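Getting paid before the van is cold

Small repair firms are moving their quotes, job sheets and invoices on to a phone. The change is slower and duller than the adverts suggest, and most of the work is in the price list.

6 min read

Lejla Shehu used to do her invoices at the kitchen table after nine in the evening. She runs Porkar, a two-person business that repairs and upgrades computers for offices, dental practices and a couple of schools. The jobs went into a notebook, the parts receipts went into the glovebox, and the bills went out when she had the energy, often a fortnight after the work. 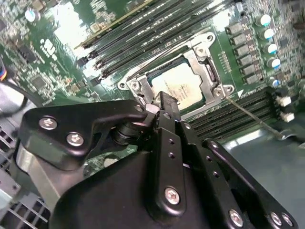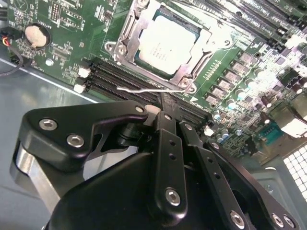
Haris Nedeljković thinks the fortnight was the whole problem, and that the notebook has been blamed unfairly. A customer who gets a bill the same afternoon still remembers what was done, he argues, and a customer who gets it two weeks later wants every line explained. He would sooner see a firm send a handwritten bill on the day than a handsome one at the end of the month.

Shehu agrees with most of that. Her difficulty was that a handwritten bill still had to be copied out for the accounts, so the paper saved her nothing. In July she moved Porkar on to Hudby, an invoicing app that runs on her phone and keeps a copy of everything where her accountant can reach it.

The first week went badly. She had signed up on the assumption that she could start sending invoices the same day, and she could, but each one took longer than the old method. Every part had to be typed in, every labour charge had to be worked out, and the app kept asking for a customer address she had never written down. She sent one bill with the tax added twice and had to cancel it and ring the customer.

What fixed it was an afternoon spent on the item list. Most invoicing apps have one under some name or other. It is a stored list of the things you sell, with a description, a price and a tax rate against each, so that a bill can be put together by picking lines. Shehu went back through the notebook and found that 13 items covered nearly everything she had charged for since the spring. Call-out, first hour, further half hour, memory upgrade, drive replacement, data transfer, and so on down to a small charge for disposing of old equipment.

She left the prices of parts blank. They change too often, and she would rather type in the figure from the supplier's receipt than discover later that she had been selling drives at last year's cost. Labour prices are fixed in the list and she does not alter them on site, even when asked nicely.

The wording took longer than the prices. "Labour" on its own brought questions, so the line now reads "Labour on site, first hour", and there is a separate one for work done at the bench. Where a machine has been taken away, the invoice gives the date it was collected and the date it went back. None of this is clever, but the phone calls asking what a charge was for have mostly stopped.

Sending the bill is the quick part. She finishes the job, picks the lines, shows the customer the total on the screen and sends it before she drives off. It takes about 20 minutes on a complicated visit and much less on a simple one. The invoice arrives as a PDF with the bank details at the foot and a link for paying by card.

The card link was a harder decision than she expected. Each card payment costs a small percentage, and on a large order of parts that can eat a noticeable slice of the margin. Porkar now turns the link off for any invoice that is mostly parts and leaves it on for labour. Customers who want to pay the large ones by card can still ask.

Cardoso, a lift maintenance firm in the same business park, went about it the other way. It has its engineers record the work on their phones and leaves the invoicing to the office. The engineer fills in a job sheet, the customer signs on the screen, and the sheet waits in a queue until someone has checked it against the contract. That adds a day, sometimes two, but a good deal of Cardoso's work is covered by service agreements, and an engineer standing in a plant room is in no position to know which visits are chargeable.

It is worth deciding which of those two arrangements suits a business before choosing any software. An app built for a sole trader assumes the person who did the work also sends the bill. Adding a checking step to it later can mean paying for a higher plan, or running a shared spreadsheet on the side, and at that point much of the benefit has gone.

Working without a signal matters too. Basements, plant rooms and server cupboards are poor places for a phone. Some apps will save a draft and send it when the connection comes back, while others simply show an error and lose what was typed. Shehu tested this in her own cellar during the free trial, with the phone switched to flight mode, and ruled out 2 other apps on that basis alone.

Then there is the question of getting the records out again. Invoices have to be kept for years, and the firm that supplies the app may not last as long. Before paying for anything, look for an export button and try it. A spreadsheet of all invoices plus a folder of the PDFs is enough for most accountants. Shehu downloads both at the end of each quarter and puts them on a drive in the office.

Late payment has not gone away. Hudby sends a reminder when a bill is overdue, and for most of Porkar's customers one reminder does it. The larger offices pay on their own timetable whatever the invoice says. One of them, Fondska, will only accept bills that carry a purchase order number, so Shehu has made the number a compulsory field on that customer's record. She had two invoices sent back before she thought of it.

She still carries the notebook. Serial numbers go in it, along with door codes and the names of people on reception, and she has no plans to type those up. The parts receipts are photographed at the till and attached to the job, then put in the glovebox as before. She clears it out when it will no longer shut.

Contact the editors | Copyright, all rights reserved | Back to top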